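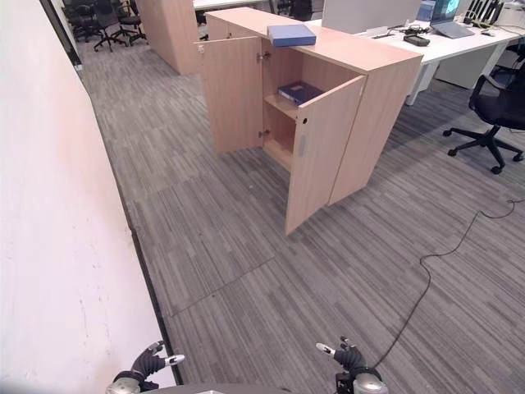
J. Desard

Pre-purchase site check, office handling unit
January 11, 2025

1. Floor surface. Carpet tile, seam in front of the cabinet. PASS. Ask Plukora for the caster spec on carpet before the order goes in.

2. Floor cables. FAIL. Black cable on the carpet beside the cabinet. Budget for 12 m of cable cover, or reroute under the desks.

3. Cabinet doors. Two hinged doors, both open. PASS for access. Min. clear width for the base is 90 cm; measure with doors at full swing.

4. Door lock. Keyed. Unit cannot work a key. Leave unlocked during shift or price a replacement latch (Fimeo quote pending).

5. Shelf load. One shelf, dark blue binder or file box set toward the back. Reach to rear of shelf to be confirmed by vendor in writing.

6. Top surface. Blue box file near front corner. PASS.

7. Chairs. Mesh chair at desk, on casters. COMMENT: mark a parking spot for it, $20 of floor tape.

8. Spares. Hold $1000 for fingertips and wrist parts. Gilbert line item does not cover wear parts.

Status: open on 2, 4 and 5. Recheck in March.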